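How to Descale an Electric Kettle and Steel Mugs

By Hanneke Timmermans | Kitchen & Cleaning | Updated October 2023

Hard water leaves a chalky white crust inside kettles and a dull gray film on steel cups. The crust is limescale, and a mild acid dissolves it. Citric acid powder from the baking aisle is cheap and has less smell than vinegar, so the steps below use it.

What you need

Citric acid powder
A kitchen scale or a tablespoon
A soft sponge
An old toothbrush

Descaling the kettle

1. Unplug the kettle and empty it. Shake out any loose flakes.

2. Fill it with one liter of water and bring it to a boil. Switch it off and unplug it again.

3. Add 29 grams of citric acid, which is 2 level tablespoons with most brands. Add it slowly. The water will fizz when the powder meets the scale.

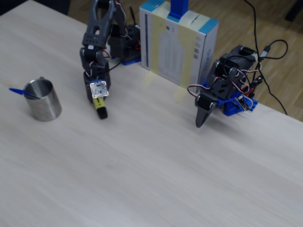 4. Leave it for 20 minutes with the lid open. Heavy scale may need an hour. If you can still see patches on the bottom, pour the liquid out and repeat with a fresh batch.

5. Empty the kettle and rinse it three times. Brush the spout filter with the toothbrush under running water.

6. Boil a full kettle of plain water and throw it away before you make tea.

Do not put the base or the plug in water. Wipe them with a damp cloth.

Doing the mugs

Stainless steel mugs can take the same treatment at a weaker strength. Stir one teaspoon of citric acid into 300 ml of warm water, pour it in, and wait ten minutes. Tea stains are a different problem — for those, use a paste of baking soda and water and rub with the soft side of the sponge. Steel wool leaves scratches that hold on to the next stain.

Rinse well and dry with a towel. Air drying leaves water spots, especially around the rim. 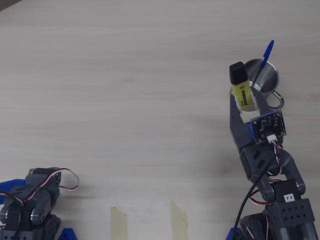

A steel mug with a handle also works as a pen holder.

How often

In Sundilby, where I live, the water is hard and I do the kettle every month. At my sister's place in Stirkton twice a year is enough. Your water company can tell you how hard your supply is, and many list it by zip code on their website.

Keep leftover powder in a dry jar with a tight lid and a label. It looks just like sugar.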